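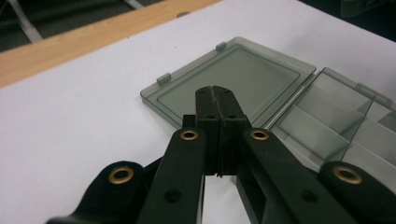
Rapport d'avancement, deuxième période
Programme de résidence et de création musicale, salle Loller
À l'attention du service des subventions

Le présent rapport couvre les mois d'octobre à février. Il fait suite à celui de l'automne, que je trouve à la relecture trop optimiste sur deux ou trois points, et que je corrige ici.

État général

Le spectacle existe. Il dure moins longtemps que prévu et il n'est pas terminé. Les chansons du premier acte sont écrites, arrangées et travaillées avec l'ensemble. Le deuxième acte tient sur des maquettes voix et piano, dont certaines ont été enregistrées sur un téléphone en fin de répétition. Le dossier initial annonçait une partition complète en janvier. Je ne vois pas comment elle pourrait l'être avant avril, et je préfère l'écrire maintenant.

Le choix de confier les rôles principaux à des chanteurs plutôt qu'à des comédiens continue de me poser question. Musicalement, le niveau est bon, parfois très bon. Les scènes parlées restent faibles. Des séances de jeu ont été ajoutées le matin à partir de décembre ; l'équipe artistique y voit un progrès net, moi un progrès modeste. La lecture publique nous départagera peut-être.

Concerts de préfiguration

Deux concerts étaient inscrits à la convention pour cette période, l'un à Loller, l'autre à Winham. Les deux ont eu lieu.

À Loller, la jauge était de 200 places et la salle était pleine. Il faut lire ce chiffre avec prudence : une bonne partie des places avait été offerte aux abonnés de la saison, et la billetterie ne distingue pas encore les invitations des entrées payantes. J'ai demandé que cela soit réglé avant le prochain rendez-vous. À Winham, où toutes les places étaient payantes, nous avons vendu 20 billets à l'avance et très peu au guichet. L'équipe met ce résultat sur le compte de la pluie. Il pleuvait aussi à Loller.

L'accueil des deux publics a été chaleureux, ce qui est agréable à rapporter et ne prouve pas grand-chose. Les questionnaires remis à la sortie étaient rédigés de telle façon qu'il était difficile de répondre autre chose que « très satisfait ». Une nouvelle version est en cours.

Enregistrement

Quatre titres ont été enregistrés au studio Güler en novembre. La prise de son est soignée et le mixage de trois d'entre eux est validé. Le quatrième, la ballade qui ferme le premier acte, a été repris deux fois et ne convainc toujours pas le compositeur. Une troisième reprise a été demandée. Je l'ai refusée dans l'immédiat, le budget studio étant consommé.

La mise en ligne des trois titres achevés a eu lieu en janvier. Au dernier relevé, ils cumulaient 1421 écoutes. Le plan de diffusion présenté l'an dernier parlait de « rencontrer un large public numérique ». Je laisse au lecteur le soin d'apprécier. Nous ne savons pas non plus quelle part de ces écoutes vient de l'équipe elle-même, de ses proches et des élèves des ateliers.

Ateliers

Les ateliers de doublage et de voix parlée menés au collège Isby sont la partie du projet dont j'attendais le moins, et celle qui se porte le mieux. Les élèves viennent, l'assiduité n'a pas baissé après les vacances, et les enseignants souhaitent continuer l'an prochain. Deux séances ont été annulées en décembre et rattrapées en janvier. La restitution est fixée en mai, dans le réfectoire du collège, faute d'un plateau disponible. L'acoustique y est mauvaise. Nous apporterons notre propre sonorisation.

Je signale tout de même que ces ateliers reposent sur deux intervenants seulement, dont l'un chante aussi dans le spectacle. Si les répétitions s'allongent au printemps, les plannings vont se gêner.

Budget

Les dépenses artistiques sont conformes au prévisionnel, sauf le poste studio, épuisé, et le poste transport, dépassé en raison des allers-retours à Winham. Le poste communication est sous-consommé : l'affiche a été refusée deux fois et n'est pas imprimée. Nous demandons l'autorisation de reporter une partie de ce reliquat sur les transports. Nous ne demandons pas de rallonge.

Points à surveiller d'ici l'été

La partition du second acte. Sans elle, les répétitions d'orchestre prévues en mai n'ont pas d'objet.

Les droits de deux textes adaptés, pour lesquels nous avons un accord oral et aucun document signé. On m'assure que c'est une formalité. On me l'assurait déjà en octobre.

La tournée. Le dossier mentionnait plusieurs salles intéressées ; une seule a confirmé par écrit, et sans date.

La lecture publique du premier acte aura lieu à Loller en avril, à 19 heures. Un représentant du service y est attendu, s'il le souhaite. Le prochain rapport suivra en juin, avec les comptes de billetterie détaillés.

La chargée de production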